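# Tips for a household with too much to watch

The third season of *Mirnport* lands in April, eight episodes, all at once, and at our place that means the couch is going to take a beating. I've been through two seasons of it already, plus the whole of *Trarkon* (142 episodes, and I regret perhaps 60 hours of it), so I've picked up a few habits. Some are about the telly. Some are about the crumbs.

## Before you start

**Check which version you're getting.** *Trarkon* has a broadcast cut and a streaming cut, and the streaming one drops most of the harbour subplot. If your partner saw one and you saw the other, you will argue for a fortnight about a character one of you has never met.

**Turn off motion smoothing.** It's buried in the picture settings under whatever cheerful name your manufacturer picked. Leave it on and a medieval siege looks like the midday soap.

**Turn off autoplay as well.** Somebody in the house will fall asleep during episode three and wake up in episode six with opinions. If it's already happened, go into the viewing history and delete the ones slept through, or the app will insist you're up to the finale.

**Write the passwords down.** On paper, in the drawer with the takeaway menus. We used to keep ours on the phone that was always flat.

**Download the first two if your internet is like ours.** Everyone on the street hits play at the same moment on release night, and at 7 pm the picture goes to porridge.

## Food that doesn't need looking at

Anything you have to cut is wrong. You'll look down and miss the stabbing. Sausage rolls, toasties in quarters, party pies if you've let them cool, which you won't have. Soup goes in mugs. Nachos seem like a good idea right up until the lights are off.

Use plates with a rim. A flat plate on a knee is a slide. And pop popcorn on the stove, a third of a cup of kernels to a good spoon of oil, lid slightly ajar so it doesn't steam itself soft. Salt it while it's hot. If you salt it at the first ad break you're just salting the bottom of the bowl.

Do the washing-up between episodes, one of you washing and one drying, swapping at the credits. Melted cheese comes off with cold water first and hot after. Straight into hot and it turns to glue and moves into the sponge for good.

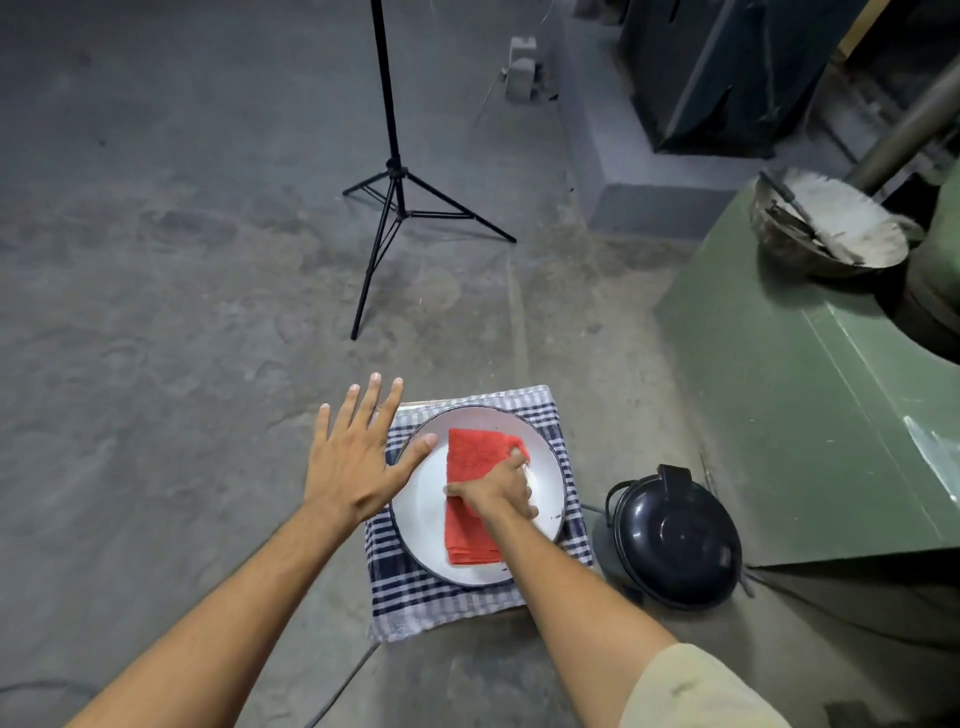

**MONDPORT, April**

The release time has been announced as 5 pm our time, a terrible hour for anybody with kids, a job or a stove. We'll be holding off until the dishes are done and starting at half past seven, phones in the fruit bowl.

The phones matter this time. Season two's big death was all over the internet before we'd found the remote. Mute the show's name, the lead character's name, and the word "finale". Then mute the misspellings, as the people who spoil things are rarely the people who can spell them. And leave the family group chat alone until you're finished. My sister-in-law believes a spoiler doesn't count if it's a crying emoji.

## Looking after the couch

- Throw a flat sheet over the cushions, a dark one, tucked in hard at the back. It shakes out over the lawn in the morning.
- Red wine: blot, don't rub. Cold water, blot again, and keep going well past the point of boredom.
- Chocolate wants the opposite of panic. Let it set, lift it off with a butter knife, then a bit of dish soap.
- Butter on upholstery, cover it in cornflour and leave it overnight. Vacuum. Do it twice.
- Vacuum down the sides before you start as well. We found $13 and an earring, and that covered the popcorn.

## The remote

Batteries first, always. If it's sticky, take them out and wipe it with a cloth that's barely damp, then run a dry cotton bud around the buttons. Don't spray anything at it directly. I killed one that way during the *Mak* pilot and had to get up and press the button on the set, like a pioneer.

If you can't hear the dialogue, it's possibly not your ears. Look for a "speech" or "clear voice" setting, and switch off the surround mode if you're only using the set's own speakers. Otherwise put the subtitles on and stop being proud about it. I resisted for years, and I now know the names of at least four people in *Mirnport*.

## If you're going back to the start

The two earlier seasons come to 13 hours if you skip the recaps, and you should skip the recaps. Watch the second episode of season one properly. The business with the ferry bell gets brought up again, and my husband has had to explain it to me three times already.

The episode where they all go to the wedding can be ironed through. I got nine pillowcases done.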